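Flying the short strips: a talk with Fidelina Valderrama
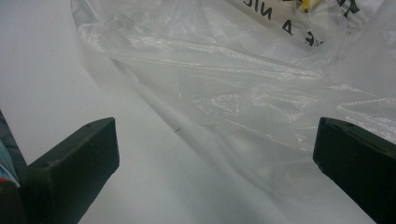

Fidelina Valderrama had been flying single-engine freight for six years when Kartha Air hired her in April to fly passengers between Cakov and the mining settlements north of it. The route has five stops. Only two of them are paved.

"People ask about the weather first," she said when we spoke on June 6, 2024. "Weather I can look up. What I want to know is what the surface is like, and for that I call whoever lives next to the strip."

The shortest runway on her schedule, at Linisine, is 1,680 feet long and slopes uphill to the east. Pilots land uphill and take off downhill unless the wind is strong enough to rule it out. Valderrama made 110 landings on the route with a training captain, Kumaresan Raju, before the company let her fly it as captain.

"He didn't talk much," she said. "If I was fast over the fence he'd say the number out loud. Just the number. After a couple of weeks I was saying it before he did."

Raju remembers it the same way. "She came from freight, so she already knew how to load an airplane," he said. "The speed control took a little longer. It does with everyone."

Kartha keeps two turboprops on the route and a third in the hangar at Cakov. Refilwe Chauke runs maintenance there. Gravel is her main expense. Propeller blades get nicked on nearly every trip, and a mechanic checks and files them each evening. Tires on the northern route last about 90 landings.

"On pavement I'd get a lot more out of them," Chauke said. "I gave up comparing. I order for the strips we have."

The settlements have a combined population of 421, and most flights leave with empty seats in one direction. Freight makes up the difference. Valderrama said she has carried eggs, window glass, a dentist's chair and more dog food than she can remember. Seats come out in a few minutes when the load calls for it.

She plans to stay at least through next year. Larger airlines have asked for her resume, and she has sent it to one.

"I'd like to fly something with an autopilot that works," she said. "But I'd miss Linisine. You get one good look at it coming around the hill, and then you're busy."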